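4.3 首次使用与日常设定

本节适用于 Kolel 系列床用电热毯控制器。开始之前，请确认毯体已按 4.2 节铺好，插头尚未接入电源。

一、连接控制器

1. 将毯体平铺在床垫上，接线口朝向床尾。四角的松紧带套在床垫下方，拉平后不得有折痕。
2. 把控制器插头对准接线口，推到底，听到卡扣声为止。
3. 将控制器放在床头柜或挂架上。不要塞进枕头下，也不要压在被子里。
4. 接通电源。指示灯先闪烁，随后转为常亮。

注意：如指示灯持续闪烁，请拔下电源，重新执行第2步。仍不正常时，停止使用并联系 Teten 服务点。

二、设定温度和时间

1. 按一下“开/关”键，控制器默认进入低挡。
2. 按“＋”或“－”键选择挡位。预热时可用高挡，入睡前调回低挡。
3. 按住“定时”键2秒，屏幕显示小时数后松开，再按“＋”或“－”键调整。
4. 停止操作后，屏幕自动返回挡位显示，设定即已保存。

说明：断电后定时设定会清除，挡位恢复为低挡。室温较低时，预热所需时间会延长，属正常现象。

三、分区使用

双人款配有2个控制器，左右两侧可分别设定。两侧的插头不可互换，接线口旁的字母须与控制器背面的字母一致。只用一侧时，另一侧的控制器也应保持连接，但不必开启。

四、安全须知

警告：婴幼儿、对热不敏感者及无法自行操作控制器的人，不得使用本产品。

警告：毯体潮湿时不得通电，也不得用通电的方法烘干毯体。

小心：不要在毯体上使用别针或其他尖锐物。不要与热水袋同时使用。

小心：通电期间不要折叠毯体。收纳时应待其完全冷却，松松卷起，上面不压重物。

五、清洁

1. 拔下电源，再从接线口取下控制器。
2. 小块污渍用湿布蘸中性洗涤剂擦拭，接线口不得沾水。
3. 整体清洗时将毯体装入洗衣袋，选择轻柔程序，脱水转速不超过500转。
4. 悬挂晾干，避免暴晒。不可干洗，不可熨烫。

六、保修登记

请将控制器背面的序列号填入保修卡，寄往 Andanholm 服务中心，登记人员为 Birdie Tran。更换控制器时请注明配件号474。保修卡遗失的，可凭购买凭证补办。

七、通电前的床面检查

每次通电前，先检查毯体是否平整，再检查上方的覆盖物。毯体上方只宜铺一层薄床单，盖一床普通被子，厚重的垫子会使局部热量散不出去。白天常有人把床当桌子用，在花毯子上搁一个浅盒，里面平放着书，书上再放几包零食，这类东西连同盒子都应在通电前拿走，床上只留寝具。宠物也不应留在通电的毯体上。检查完毕后，再按本节第二部分的步骤开机。

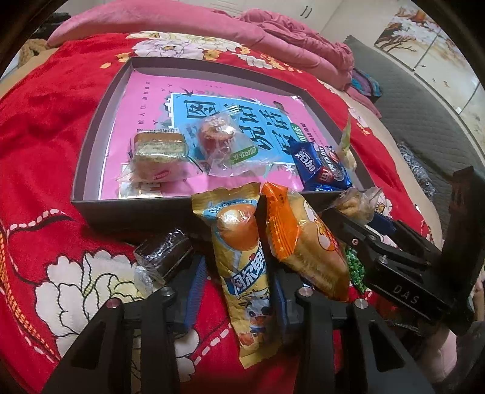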